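Heavy Legs at Night
Print | E-mail

Legs that ache after dark keep plenty of people awake. At the Listberg sleep clinic, Lamisi Owusu saw 822 patients last year, and many had swollen ankles or cramps.

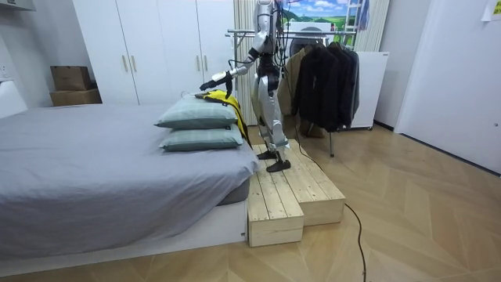
Raise the feet

Owusu asks patients to lift the foot of the mattress 2 inches and leave it there for 21 nights. Pillows slip – a firm wedge stays put.

Drink earlier in the day and stretch the calves before bed.

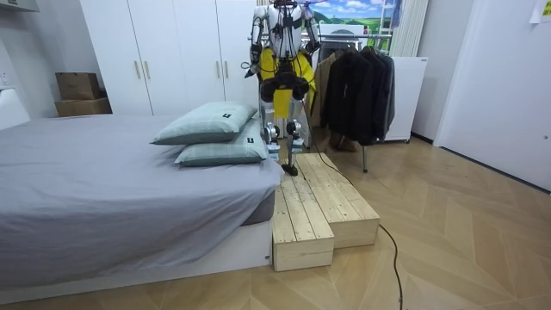

When to call a doctor

Warrick Fairweather of Pomare put up with a sore calf for 24 hours before he phoned. It was a clot. One leg that is hot, red and swollen needs care the same day.

Print | E-mail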